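Gripper inspection after pinch fault – Tetside test kitchen
Unit: Gronow hand tool, serial 542
Date: 2020-01-20
Inspected by: Beca Probert
Reported by: Gaëtan Renaud

Fault as reported: fingers kept closing after the trigger was released. Bowl cracked. No injury.

1. Trigger returns fully – FAIL. Sticks near end of travel. Spring replaced, now OK.
2. Force limit set to 16 N – FAIL. Found at 10 N over. Reset.
3. Finger pads secure – PASS.
4. Pivot screws tight – PASS. Thread lock last applied in October.
5. Cable strain relief – PASS, some wear. Recheck at next service.
6. Stop button – PASS. Tried with the fingers open and half closed. 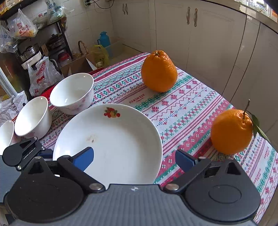
Pad alignment and clearance were checked again at the table after the spring was changed. Iolo wants the item order fixed before anyone goes back to crockery – fruit first, ceramics last. With the blue pads open, the gap between them is wide, and the two oranges on the cloth are to be used before the white dish or the bowls.

Return to use: light items only until Glykeria Andreadis signs off on the force setting.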